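Rultatard Letter Sorting Set: data card

Summary
Recordings of two-arm tabletop sorting, made at the Trandcombe workshop, where Wokari packs alphabet kits for schools. The set holds 3,908 episodes. Most of the work was done by the people who used to sort the foam letters by hand.

What changed on the floor
Hand sorting took up the whole morning shift. Packers now spend 3 hours of it on the sorting station and the rest on checking and boxing. Station work means laying out plates, scattering letters, steering the arms and marking bad runs. Several packers prefer it. Others miss talking across the bench -- the station needs more attention than the old job did. Pay grades were redrawn in February to cover the new duties.

Contents
Each episode has video from a fixed camera, joint positions for both arms, gripper state and a short text label. Episodes labeled by a packer carry the tag "floor". Those labeled by the Bergeron office carry the tag "office". The two groups do not always agree on what counts as a finished sort, and we left both as they were.

Layout 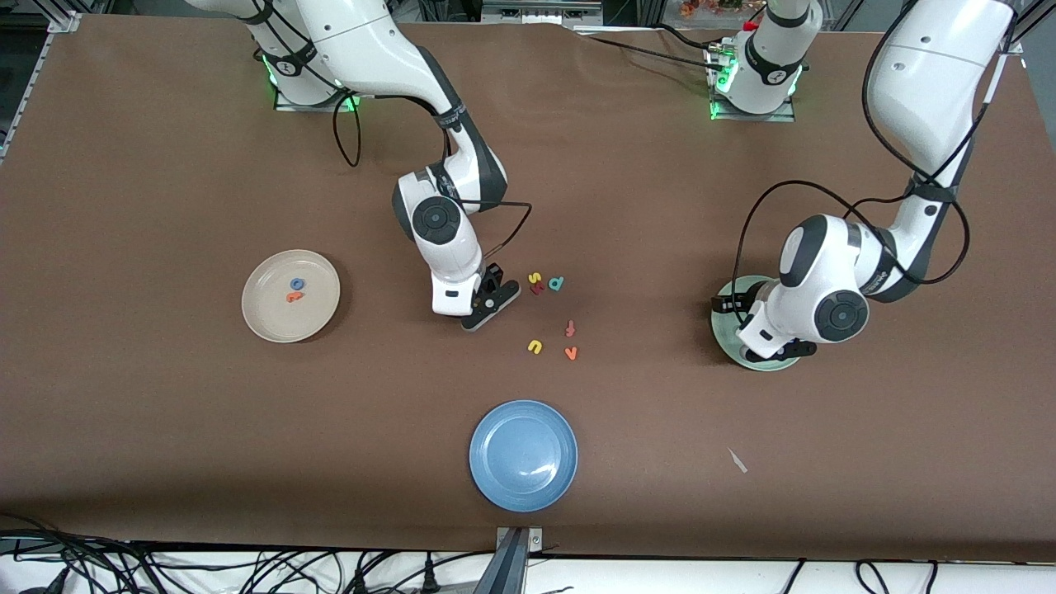 Sorin Stojanovska

The letters go in the open area between the plates, within reach of both grippers. Plate colors vary between episodes, so read them from the label file. Cables at the front edge are part of the normal setup and were not masked.

Known problems
200 episodes have no gripper state for the left arm. They are listed in missing.txt.

Contact
Questions about labels go to Elie Haddadin.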